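Frequently Asked Questions: Use of the Shared Rooms

The following answers apply to all tenants, guests, and event hosts at Kerance. They replace the earlier printed sheet kept at the front desk. For matters not covered here, please write to the Building Services office.

Who may reserve a shared room?

Any tenant with a current lease may reserve a room through Onbridge, the online booking system. Guests may not book in their own name. A tenant who books for a guest remains responsible for the room until it has been checked and released.

How many people may use a room at one time?

The limit is posted inside each door and may not be exceeded, even for a short period. Groups that expect more people than the posted number should request the Tuka Hall, which covers 928 square feet.

May we change the lighting?

Wall switches may be used freely. Ceiling light panels must not be opened, covered, or dimmed with paper or fabric. Please do not hang banners, hooks, or string from the ceiling or from its fixings. If a panel flickers or goes dark, report the room number to Building Services and leave the repair to our staff.

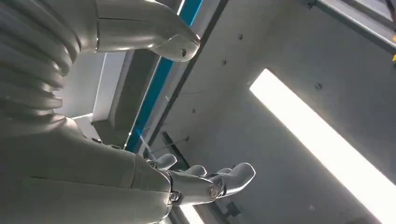 Ceiling light panel. Panels are serviced by building staff only.

Replacement of a panel is normally completed within 2 working days. If a reservation is affected, we will offer another room of the same size where one is available.

Are the windows covered during the day?

The rooms on the window side receive strong daylight, particularly in the morning. Shades are not fitted in every room. Hosts who plan to use a projector should ask for an interior room when booking, as we cannot supply temporary window coverings. Tape, film, and adhesive hooks are not permitted on the glass or on the metal frames.

May we open the windows?

No. Fresh air is supplied by the building system. Requests to adjust the temperature may be made by telephone at extension 400 during office hours.

Is there a dress code?

Kerance does not set one. Everyday clothing such as T-shirts and jeans is suitable in all shared rooms. Closed shoes are required whenever furniture or equipment is being moved.

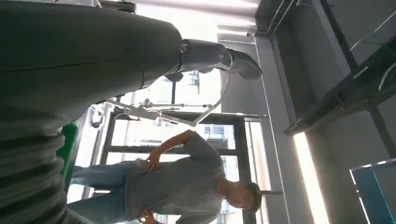
Food, Supplies, and Trash

May we bring food and drinks?

Yes. Cold food and covered drinks are allowed in every shared room. Hot food must be served in the Tuka Hall. Caterers should use the rear entrance and must be met there by the tenant who made the reservation.

May supplies be left in the room overnight?

Supplies may be left only when the same tenant has reserved the room for the following day. Place small items in a closed plastic bag and attach a label with the tenant's name and suite number. Unlabeled bags are moved to the storage closet and held until the following Monday, after which they are discarded.

Who removes the trash?

Hosts are expected to tie up all trash bags and bring them to the collection point on the same floor. Extra bags are available at the front desk. Liquids should be emptied into the sink first.

May we take telephone calls or photographs?

Calls may be taken in the rooms with the door closed. Photographs of your own group are permitted. Please obtain consent from anyone outside the group, and avoid photographing the building across the way through the windows.

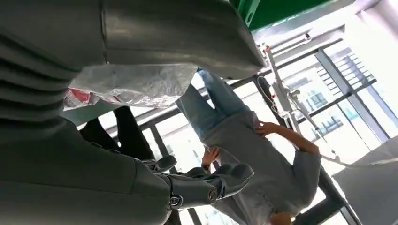 Building Services Office, Kerance

Office hours and contact

The office is open on weekdays until 6 p.m. Questions about reservations should be addressed to Alžběta Malý, Room Coordinator. Questions about invoices and deposits are handled by Bhattacharjee Property Accounts, whose address appears on each statement.

How do I cancel a reservation?

Cancel through Onbridge before noon on the previous working day. Later cancellations are charged at the full rate. If the system is unavailable, an email to the office will be accepted, provided that it is received before the same deadline.

What happens if something is damaged?

Report any damage before leaving the room, including damage that was present on arrival. The coordinator will inspect the room and send a written notice to the tenant. A tenant who disagrees with a charge may request a review in writing within six working days of the notice.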